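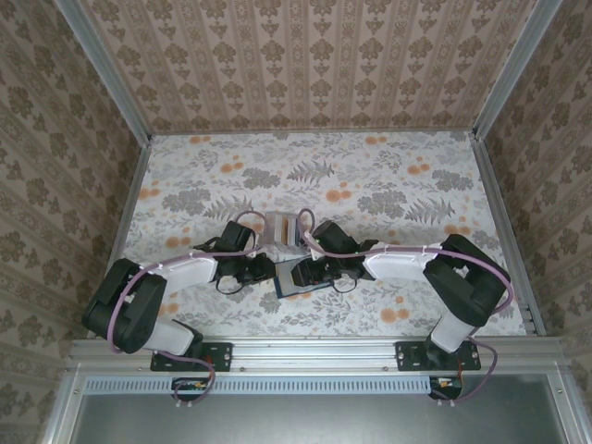
*Both arms over the fern floor, cable loops and all.*

I spent most of the weekend inside this cell with a hex key and a roll of tape, and I had a great time. Cimari (yes, the cell has a name, it came from my niece) got new cable routing, re-torqued mounts and a proper calibration, and I want to write it all down while I still remember which screw was which.

Cables first, because cables are where my trouble always starts! The old run went straight along each upper link and got tugged every time the wrist rolled. I took everything off and started over at the boards under the front rail. The purple cable now comes up past the mounting plate, goes around the outside of the big elbow motor and follows the upper link in white clips. Then, before the gripper, I leave a fat open loop. It looks sloppy. It's wonderful. Roll the wrist all the way over and the loop just opens and closes and the connector never feels a thing.

Ibsa Chala talked me into the loop. He keeps a pair of arms running over at Gudeta and has swapped more wrist connectors than I ever want to. His advice was to set the slack with the wrist at its worst angle, clip it there, and only then bring the arm home. I'd been doing it the other way around for months.

After that, the mounts. Each arm sits on a black plate bolted to the front rail, and the left one had worked itself a hair loose. You can't see that kind of play. You feel it if you hold the elbow and push gently, power off. I backed out all the screws, wiped the slot, put on a dab of threadlocker and snugged them up crosswise.

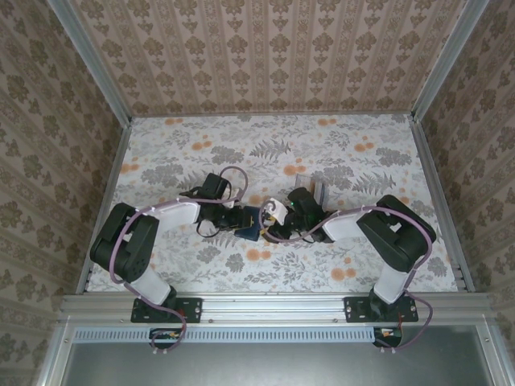 **Do you have to recalibrate every time you loosen a base plate?**

I do, every time. Even a tiny twist at the rail turns into a visible miss out at the gripper, so I rerun the whole routine, which takes 20 minutes.

My routine is a little script I call Jeltlow. It walks each arm through 33 poses, first one arm and then the other, and then has the two grippers come together mid-floor so I can check that they agree about where the middle is. The first pass was awful (the left arm thought it lived somewhere else entirely). I found one elbow offset with the wrong sign, fixed it, ran it again, and the tips lined up beautifully.

Then finger pads. Mine are black ridged rubber on yellow fingers, and they pick up dust like you wouldn't believe. I clean them with a damp cloth, let them dry, and look closely at the ridges near the tips, where they wear first. My wear test is thin, floppy things. A hard block will forgive a tired pad, but a wallet with a slick plastic sleeve won't.
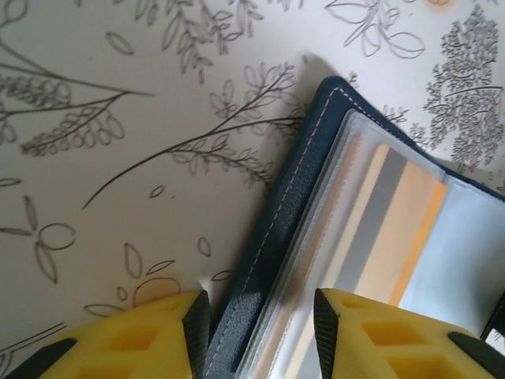
I also dropped the closing force a notch, since fresh-cleaned pads don't need nearly as much squeeze. The log says this set has almost 3,800 closes on it, and I think there's plenty left in them.

Still on the list: a spare set of clips, a better strain relief at the right board, and the Zalletti bracket I ordered and haven't opened yet. I'll do another full check after the next 300 cycles and post the numbers, good or bad.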